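# Socket Day

By November we had lost the same screw so many times that Kiều had given it a name. She called it Gerald, and when Gerald rolled off the bench she'd get down on her hands and knees with her phone flashlight and talk to him like he was a cat under a porch.

I should back up. Bisdale Community College has a robotics elective on the ground floor of the old Wandberg building, which has 1852 carved over the door and radiators that sound like they were put in the same week. I signed up because it fit between my shift and the last bus. Kiều Khổng signed up because she wanted to win things. Our instructor was Mr. Van Wyk, and on the first night he put us together by pointing at me, then at her, then moving on to the next table.

The contest was called the Altik Cup and it was a teardown contest. Your arm had to take apart a dead computer, and the judges gave you a little for the easy stuff and a lot for the processor. Most teams went after the easy stuff. Kiều wanted the processor.

"It's one lever," she said. "You push down, you push sideways, it comes up. My grandmother could do it."

"Your grandmother has wrists," I said.

We spent three weeks on the approach alone. The arm would come in over the board so nicely, like a heron (I told her that and she wrote HERON on a strip of tape and stuck it to the base), and then at the very end it would drift sideways and bonk into the memory slots. Every time! I rewrote the last bit of the path. Kiều tightened everything that could be tightened, and then a few things that couldn't. Gerald went under the radiator and we had to get him out with a coat hanger.

Somewhere in there we stopped being polite to each other. She said my code looked like a grocery list. I said at least a grocery list gets you groceries. Then she didn't talk to me for most of a class, and I sat there eating pretzels and moving the arm up and down for no reason, just so somebody at our table was doing something.

Over the break I kept thinking about the drift. I was at my aunt's, peeling potatoes, and I was watching how I turned the potato and left the peeler where it was. I put down the potato and texted Kiều: what if we turn the board? She wrote back in 4 seconds. She must have been holding her phone. She wrote, I'm listening.

So the first night back we were in the lab before Mr. Van Wyk even had the lights on. I have the log open next to me, and the entry just says Tuesday, January 10, 2023, then "board rotated," then a coffee ring. Kiều set the motherboard on the slant and stood over it with her arms folded. I started run 13 and took my hands all the way off the keyboard - I put them in my lap, like at church.

The arm went out. It slowed down where I'd told it to slow down. I had the wrist camera up on my laptop and I could hear Kiều breathing behind my ear, and neither of us said one word.
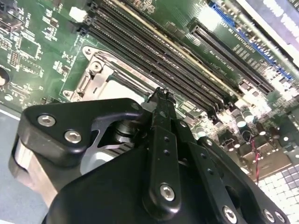
*Run 13. Fingertip between the socket and the memory slots, board on the diagonal.*

"It's not drifting," Kiều said.

"Don't say it out loud."

"It's not, though."

I'd love to tell you the lever popped right up and we hugged. What happened is that the arm pushed down, thought it over, pushed sideways, and slipped off. The lever made a small *tick*. Mr. Van Wyk looked up from the other side of the room, where he was untangling somebody's extension cord.

"Was that you two?" he said.

"That was the lever," Kiều said. "We touched the lever!"

He came over and we made him watch the recording 3 times. He asked what we'd changed, and I opened my mouth to explain about the potato, and Kiều got there first.

"She had an idea at her aunt's house," she said. "It was a good one."

She'd never said that about anything of mine. I got very busy with my coat zipper for a second.

Then she pulled her stool up next to mine, closer than she usually put it, and took one of my pretzels without asking.

"Okay," she said. "More push on the way down, and go slower on the sideways. Can your grocery list do that?"

I was already typing.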